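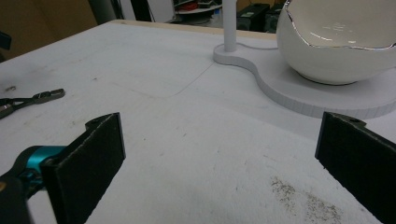

How do I get gray scuff marks off a white worktable?

Start with a damp microfiber cloth and a drop of dish soap. Wipe in straight lines, then go over the spot again with a clean cloth and plain water. Most gray marks on a white top are material left behind by whatever was dragged over it, and they lift with patience. If a mark is still there after two passes, try a paste of baking soda and water on a soft cloth. Rub lightly and rinse well.

Can I use a melamine sponge?

Sparingly. It works as a very fine abrasive, so it removes scuffs and a little of the finish at the same time. On a matte top you may end up with a shiny patch that is easier to see than the scuff was. Test it near a back corner first.

There is loose dirt on the table. Should I wipe it?

Brush it or vacuum it up before any water goes on. Brownish dust turns to a thin mud when it gets wet, and the gritty part of it scratches. A soft bench brush and a dustpan are enough. Work toward the nearest edge and keep the pressure low.

An object stood in one place for months and left an outline. Will it come off?

That depends on what the outline is made of. Run a fingernail across it. If you can't feel anything, it is probably a line of dust and grime that collected around the base, and soapy water should take care of it. If you feel a ridge, it may be residue from a rubber foot or old adhesive. Put a little rubbing alcohol on a cloth, hold it on the line for a minute, then wipe. If you feel a groove, the surface has been scratched and cleaning won't change it.

Is rubbing alcohol safe on every white table?

No. It is fine on most laminate and powder-coated tops and bad for lacquer, shellac and some paints. Acrylic can craze. If you don't know what your table is made of, send us a message before you use it.

Do I have to take everything off the table first?

For a daily wipe, no. Lift the small tools, wipe, and put them back. For a full clean, yes, including stands and anything with a heavy base. Lift these straight up. Sliding them is how most of the scuffs get there in the first place.

Where should I put metal hand tools when I'm not using them?

Tongs, clamps and tweezers are best kept in a tray or on a mat. Bare metal on a white surface leaves dark streaks, and a tip that is set down hard can leave a nick. A folded dish towel does the job if you don't want to buy a mat.

Which mat do you recommend?

We stock the Karppinen mat in light gray and dark gray. It is 33 inches wide and fits the Costness table with a strip of bare top left on each side. It can be washed in the sink. Don't put it in the dishwasher, as the corners will curl.

What is the Zesodness cleaner for?

It is a spray for matte tabletops. The 700 ml bottle is ready to use and shouldn't be diluted. Spray the cloth, not the table, or the liquid may get into the seam along the edge. Leave at least 35 minutes before you put paper or cardboard down on the cleaned area.

How do I keep a stand from marking the table?

Stick felt pads to the underside. Use flat felt for a wide, smooth base and small round dots for a base with feet. Replace the pads when they feel hard or pick up grit. Felt with grit in it scratches as badly as no felt at all.

Tiny dark specks keep coming back. Why?

Usually they haven't come back. The specks are small chips or pinholes in the finish, and they fill with dirt again after each cleaning. Clean them out with a soft toothbrush and let the top dry, then use the Jandiletti touch-up pen in matte white. One thin coat is better than one thick one. The pen is out of stock until June.

Can a badly worn top be replaced?

Costness tops can be ordered without the frame. Measure the old one along the underside, where the edges are sharper, and include both numbers with your order. We don't take back used tops.

Who do I ask about something that isn't covered here?

Heidrun Egger answers questions about surfaces and cleaning. Wendell Boateng handles orders, spare tops and missing parts. Both can be reached through the contact form, and it helps to attach a close-up of the mark taken in daylight.

Last updated March 20, 2025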